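Re: Grey two-compartment bin, worth repainting?

Fetholm: Picked this bin up in February. The white divider is badly scuffed low down in the middle. Paint it or leave it? I keep red and green blocks in the front half.

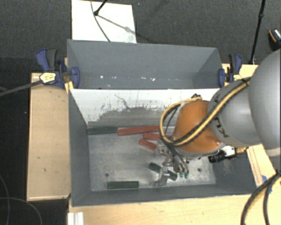 1 min read

Sastska: Leave it. Paint on a divider chips and you get bits in with the blocks.

Gridero: Disagree -- two thin coats would hold. I'd skip the floor, it's too worn.

Fetholm: Floor's staying as is, holes and all. Might try the paint.

Contact Mireille Saliba | Back to top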